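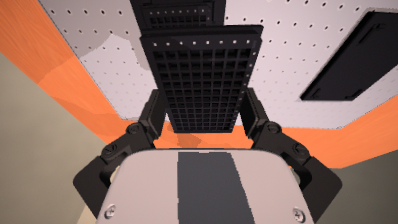 Episode 259 ended at ten past four and Jonalyn marked it good. She typed a one in the box, pressed enter, and the board reset with its black pieces in new spots.

The job was to steer the gripper by hand, pick up the grid panel, move it to the other side of the pegboard and set it down square. The computer kept everything: where the fingers were, where the wrist was, what the simulated camera saw. Pliltska needed 2850 good ones before the model would be trained. Five operators shared the work and Jonalyn had the afternoon chair.

Virgilio Enriquez had the morning chair. He was sixty-six and had assembled switchgear in a plant outside Hamilton until it closed. His episodes were slow. He would bring the fingers down beside the panel, stop, back off a hair, and come in again. Elango Menon, who ran the project, had asked him twice to cut out the stopping.

"It learns the pause," Elango told him. "It doesn't know why you're pausing, so it just pauses."

"Then it'll have manners," Virgilio said, and went on doing it.

He had not been in since the middle of July. His daughter phoned the office to say it was his heart and that it had been quick. Elango sent flowers and moved Noman to mornings.

Jonalyn did episode 260 and dropped the panel on its corner. She marked it zero. She did 261 properly, and 262 as well, though the flat slab had come up close on the right and she had to swing wide around it. Then she went down the hall for tea.

When she got back, Elango was at her desk with the review list open.

"I have to cull," he said. "Anything over the time limit. The colour coding shows you which."

Most of the orange rows had the initials VE.

"All of them?"

"They're slow, Jonalyn. The training run starts tonight."

She sat down and opened one at random. The fingers came in on either side of the panel — and stopped. For a moment nothing on the screen moved. Then the gripper drew back a little, straightened, and closed.

"That's a good grasp," she said.

"It's a good grasp with a hole in the middle."

"So put the limit up."

Elango rubbed his neck. He looked at the number at the bottom of the list, and at the clock, and worked out how many they would be short.

"Leave in the ones that finish square," he said. "You'll have to check them yourself. I haven't got anybody else."

He went back to his office. Jonalyn moved her tea away from the keyboard, sorted the list by date, and started with the oldest one.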